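Slide 1 – Why I love a dull old hedge

Hello, and thanks for having me back in Nultdale! Say the bit about the bus. Then straight in – who here has walked the Ritilow lane in April? Wait for hands.

It's 472 metres long, hawthorn mostly, with hazel, field maple and one enormous holly that Wenceslao Galindo swears is older than the chapel. I've been going up there for 17 years and I still come home with something new in the notebook.

Slide 2 – Edges

Gaps and teeth. A bramble leaf, a nettle leaf, a hazel leaf: run your eye along the edge before you look at anything else. (Pass the pressed leaves round now, nettle stays in its sleeve!) 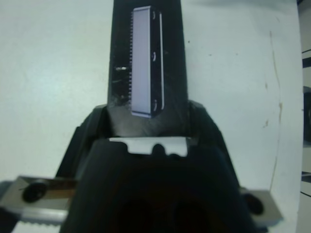

A fine row of teeth down one long side.

Hazel is double-toothed, big teeth with little ones on them. Once you've seen it you'll spot it from a moving car. Hawthorn is cut into deep lobes, so even children get that one quickly.

Slide 3 – Laying a hedge

Cut low, nearly through, and bend the stem over. It looks brutal. Then up come the new shoots, straight as you like, all along the stem – I get excited every single spring.
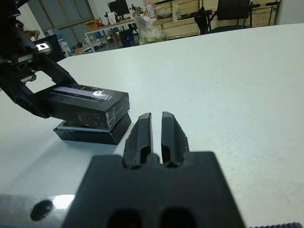 Fulgencio Serrano laid the Sallus end and left the holly standing, bless him. Primroses came up on the bank after that, and I logged 112 in flower on my best visit. Mention the wrens here if there's time.

Slide 4 – Have a go

Pick one stretch. Go every month. Write down what's in leaf.

Questions, then tea.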